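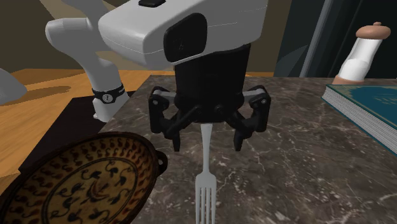
Slide 1. Fork held over a dark marble countertop.

Speaker notes: Wusdale summer day program, parent evening
Édgar Mamani, 7 May 2023

Welcome people, point out the sign-in sheet by the door. Wait for the Tukthorpe bus group before starting.

Slide 2. The basics. Two sessions in July, 100 places in each, so 200 kids over the summer. Ages seven to twelve. Doors open at 8:30 and pickup is at 4. Late pickup has to be arranged the day before. Say this twice, last year it caused trouble.

Slide 3. Lunch. Kids eat at long tables with their own group and one leader. They set the table, serve each other and clear up. More than 100 families filled in the food form last year and a lot of them left the allergy box blank. Please write "none" if there are none.

Slide 4. Groups. Brothers and sisters are split by age unless you ask us not to. A child can name one friend and we will try to keep them together. Changes after the first day go through me.

Slide 5. Swimming at the Ní Bhriain pool. Everyone takes the short test on day one. Kids who don't pass stay in the shallow end and can try again the next week. Towels and names on towels.

Slide 6. Money. Half now, half by the first day. The Prarkitz fund pays part of the fee for families who ask. The form is one page and only I read it. Don't rush this slide.

Questions. If somebody asks about phones: they stay in the bag until pickup. If somebody asks about overnight trips, none this year.

Contact: Wusdale program office | © 2023 | Back to top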